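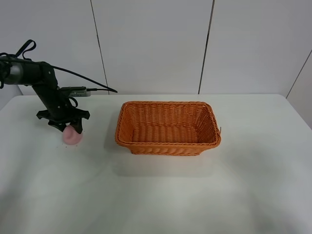 De : Said Kabbaj
À : liste reglements-effectifs
Date : 2020-03-14
Objet : Re: Prolongation et plafond salarial, cas Mitberg

> Bonjour à tous,
>
> Mitberg veut prolonger son arrière central de 3 saisons avant
> l'échéance de juillet. La prime de signature est versée en une
> fois. Faut-il l'imputer entièrement sur la saison en cours, ou
> l'étaler ? Tunota et Fallham n'ont pas l'air de faire pareil.
>
> Autre point : le joueur a été blessé une partie de l'automne.
> Est-ce que la clause de présence entre dans le calcul ?

Bonjour,

Sur la prime : étalement linéaire sur la durée du nouveau contrat, article 8 du règlement des effectifs. La date de versement est sans effet sur l'imputation. Fallham applique cette règle. Tunota impute tout la première année, ce que le texte tolère à condition que le choix soit déclaré au dépôt du contrat. Il est ensuite irrévocable, y compris en cas de transfert.

Si le joueur part avant le terme, le solde non amorti revient en totalité sur la saison du départ. Ackroyd a eu le cas avec son gardien et s'est retrouvé à environ 200 points au-dessus du plafond, donc sans licence supplémentaire jusqu'à la clôture.

Sur la clause de présence : elle compte si le seuil a été atteint la saison précédente, sinon elle est réputée improbable et reste hors calcul. Le seuil se lit en pourcentage des feuilles de match, remplaçants non entrés compris. Avec 77 %, votre joueur passe si le contrat fixe 75, il ne passe pas s'il fixe 80. Il faut donc vérifier l'avenant et non le contrat initial, les deux valeurs diffèrent souvent. Les matchs manqués sur blessure ne sont pas neutralisés, sauf mention expresse.

Pour le dépôt, joindre l'avenant signé, le tableau d'amortissement et le certificat médical de reprise. Le formulaire de l'an dernier n'est plus accepté, la colonne « bonus conditionnels » a été scindée.

Je n'ai pas la réponse pour les primes de maintien. Si quelqu'un a la version consolidée de l'annexe, je suis preneur.

S. Kabbaj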